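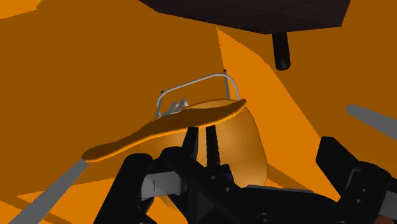

暮らしの手入れ帖　床と椅子まわりのこと、冬が来る前に

2022年10月14日

朝、台所に裸足で立つのがつらくなってきました。うちでは毎年この時期に、家じゅうの椅子をひっくり返します。大げさに聞こえるかもしれませんが、椅子の裏側というのは一年のあいだにずいぶんいろいろなものを溜めこんでいて、髪の毛やら糸くずやら、去年は乾いたお米が一粒、脚の先のフェルトにしっかり埋まっていました（どうやって入ったのか、いまだにわかりません）。

フェルトの話から始めましょう。脚の裏に貼るあの丸いシール、皆さんはどのくらいで貼り替えていますか。私は長いこと、はがれたら替えるものだと思っていたのですが、はがれるころにはもう砂粒を噛んでいて、床をこすっているのと変わらないのですね。床に白っぽい細い線が何本もついているのを見つけて、あわてて調べたら犯人は自分の椅子でした。それ以来、年に二回、五月と秋に見ることにしています。

古いフェルトをはがすときは、ドライヤーの温風をしばらく当てて、糊がやわらかくなったところを爪か古いカードの角でゆっくり起こします。急いで引っぱると、糊だけが脚の裏に残ってしまって、そのあとがたいへんです。残った糊は、食用油を少しつけた布をかぶせて、お茶を一杯飲むあいだ置いておくと、たいていこすり取れます。そのあとは必ず中性洗剤を薄めた布で油を拭き、もう一度水拭きして、よく乾かしてください。油が残っているところに新しいフェルトを貼っても、三日ともちません。三日というのは私が実際にやった失敗の日数です。

新しいほうの大きさは、脚の先よりほんの少し小さいものを選びます。はみ出すとそこから端がめくれて、またごみを集めはじめるのです。ちょうどいい丸がなければ、シート状のものを買ってきて鋏で切ればよく、私はいつもそうしています。うちの食堂の椅子は四脚ありますから、一度に貼るのは16枚。切るのが面倒なようでいて、夜にラジオを聴きながらやると案外楽しい仕事です。貼ったらすぐに座らず、ひと晩逆さのまま置いておきます。夫は朝ごはんのとき立って食べることになりますが、もう慣れたようです。
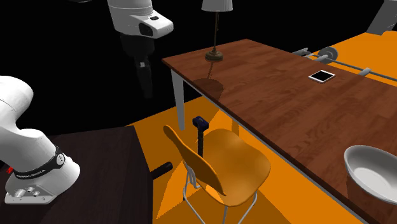
文・マイテ・オルトゥーニョ

さて、椅子が片づいたら床です。

木の床にかぎらず、塗った床でも樹脂の床でも、最初にするのは乾いた掃除だと私は思っています。いきなり濡れた雑巾をかけると、細かい砂を塗り広げるようなもので、せっかくフェルトを替えた意味がありません。ほうきで部屋の隅から真ん中へ、それから掃除機、そのあとようやく雑巾という順番です。隅のほうは古い歯ブラシで掻き出します。歯ブラシの毛先を斜めに切っておくと、幅木の下にすっと入りますよ！これは友人のレメディオス・ペニャルベルに教わったやり方で、彼女は歯ブラシを捨てずに箱いっぱいためています。

雑巾は固く、固く絞ってください。ぬるま湯をバケツに一杯、そこに中性洗剤をほんの数滴。泡が立つようなら入れすぎです。私の母は泡が立たないと洗った気がしないと言ってずいぶんたくさん入れていましたが、あれでは拭いたあとがべたべたして、猫の足跡がきれいに残ったものです。洗剤で拭いたら、水だけの雑巾でもう一度。窓を開けて、乾くまで歩かない。気の短い方には、部屋の奥から出口に向かって拭いていくことをおすすめします（一度、自分を部屋の奥に追いつめてしまい、窓からの出入りも真剣に考えました）。

椅子の脚がつけた黒い筋は、洗剤ではなかなか落ちません。まず消しゴムを試してみてください。学校で使うふつうの白いもので十分です。力を入れずに、筋に沿って短く動かします。それで薄くなったら、残りは乾いた布で磨けばだいたい目立たなくなります。メラミンのスポンジはよく落ちるのですが、艶のある床だとそこだけ曇ってしまうことがあるので、使うなら冷蔵庫の陰のような目立たないところで先に試してからにしてください。

床の傷みは、椅子を引く場所に集まります。テーブルの向かい側より、いつも自分が座る側のほうがずっと擦れているはずで、うちでは私の席の後ろがいちばんひどいのです。椅子の場所をときどき入れ替えるだけでも違いますし、脚の短いラグを敷くのもよい方法です。

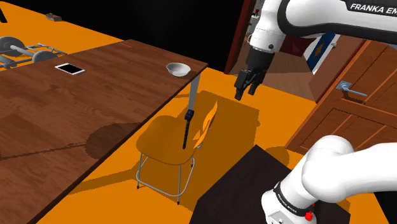
床の色と掃除の加減というのも、なかなか奥が深いものです。濃い色の床は埃がよく見えますし、白い床は髪の毛が目立ちます。どちらを選んでも何かしら見えてしまうので、家を直すときに散々悩んだ方も多いでしょう。私も悩みました。写真の床のように明るいオレンジ色だと部屋がぱっと華やぎますが、椅子を引いたあとの黒い筋は目につきやすいだろうと思います。ああいう色の床に椅子を置くなら、フェルトは白か薄い茶色にしておくと安心です。黒いフェルトは、湿気を含むと色が移ることがあるからです。そして焦げ茶色の箱形の台のように上が平らな家具は、床とは反対に、薄い埃が積もるのがよく見えますから、床を拭く前に必ず上から済ませておきます。上から下へ、という昔ながらの順番を、私はしょっちゅう忘れて二度手間をしています。

がたつく椅子のことも書いておかなくては。座るたびにぎしっと鳴る椅子は、たいてい脚と座面のつなぎ目のねじが緩んでいます。ひっくり返したついでに一本ずつ締めてみてください。いきなり一本をぎゅうぎゅうに締めず、全部を軽く締めてから、対角線の順に本締めをします。ねじ穴が大きくなって空回りするときは、爪楊枝に木工用の糊をつけて穴に差しこみ、出ているところを折って、乾いてからねじを入れ直します。うちの椅子で一本だけこの方法で直したものは、もう何年もびくともしません。

ねじを全部締めてもがたがたするなら、脚の長さか、床のほうが平らでないのかもしれません。椅子を別の部屋に持っていって、そこで落ち着くなら床のせいです。脚のほうだったら、短い脚のフェルトを一枚増やすところから始めましょう。のこぎりで長い脚を切るのは、どうか最後の最後にしてください。叔父は食卓の椅子を水平にしようと順番に切っていって、しまいには子ども用の椅子をこしらえてしまいました。

座面の布のほうは、まず外で裏から軽く叩いて埃を出し、それから掃除機を弱くかけます。水じみがあるときは、しみだけを濡らすと輪がかえって大きくなるので、座面全体を霧吹きでうっすら湿らせ、タオルを押し当てて水気を取ります。こすらず、押すだけ。これは晴れて風のある日の午前中にやってください。夕方から始めると、翌朝まで湿っぽくて閉口します。革や合皮の座面には霧吹きは使わず、固く絞った布で拭いて、すぐに乾拭きします。

道具はどれも家にあるものと、近所の店で買えるものばかりです。フェルトのシート、木工用の糊、ねじ回し、消しゴム、霧吹き。ねじ回しだけは、柄の太い、手に合うものを選ぶと手首がずいぶん楽になります。安いもので先がすぐ丸くなるのを何本も買うより、よいものを一本持っているほうが、ねじの頭をつぶさずにすみます。

前回の鍋の焦げつきの記事に、たくさんのお便りをありがとうございました。ジンタナ・ブンヤラットさんからは、籐の椅子の隙間の埃はどうしたらいいかというご質問をいただいています。乾いた絵筆で掻き出してから、薄い塩水で絞った布で拭き、日陰で乾かすのが私のやり方ですが、籐は乾きすぎても割れやすいので、暖房のそばには置かないでくださいね。編み目がほつれてきたときの直し方は少し長くなりますから、次の回にゆっくり書きます。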